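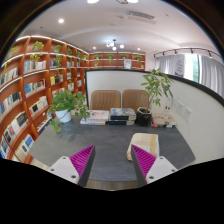
# Chapter 8: What a Shipping Price Tells You, and What It Leaves Out

Most introductions to retail pricing treat delivery as a simple cost. The seller pays a carrier, adds the amount to the bill or hides it in the price of the goods, and the buyer decides. We used that account in the first edition of this book. I no longer think it holds up very well.

Take a small cardboard package, taped shut, with a label on top. Ask what it cost to deliver and you will get at least two answers. The carrier can quote a rate. The seller can quote an average, which is the yearly shipping bill divided by the number of orders. Neither figure is the cost of delivering that package, and students should be suspicious of anyone who uses one of them as if it were.

## The Loltby case

Loltby sold kitchen goods by mail from a single warehouse. One February it dropped its delivery charge on all orders. In the month that followed it shipped 2871 packages, up from 2356 the month before. The company's report called this proof that free delivery "pays for itself."

Does it? Raed Akl, who reviewed the figures for a trade paper, raised an objection that should have been obvious. Loltby had also put its best-selling pan on sale that month. Two things changed at once, and the report gave all the credit to one of them. He also found that the average order had become smaller. Customers who used to wait and buy several items together were now buying them one at a time, and every one of those boxes had to be packed and carried.

More packages, then, may mean more customers, or the same customers spread over more packages. The report never separated the two. Keep this in mind when you reach the exercises on Drornetti, where the same mistake is harder to spot.

## Surveys are not much help

Sellers often defend free delivery by pointing to surveys. In one that Francine Doucette ran for the furniture chain Moussa, 74 percent of shoppers said they would "never" pay for shipping. She then checked their past orders. About half of that group had paid for it at least once in the past year.

I don't think those shoppers were lying. The question asked how they felt about a fee, and they answered it. It's a poor guide to what they do at the checkout when the lamp they want is sold in only one place.

## Before you read on

Section 8.1 sets out the standard model of delivery pricing, with its assumptions listed in full. Read the list slowly. The second assumption, that order size stays fixed when the fee changes, is the one Loltby's customers broke. Section 8.2 drops it and works through the Trindo data again from the start.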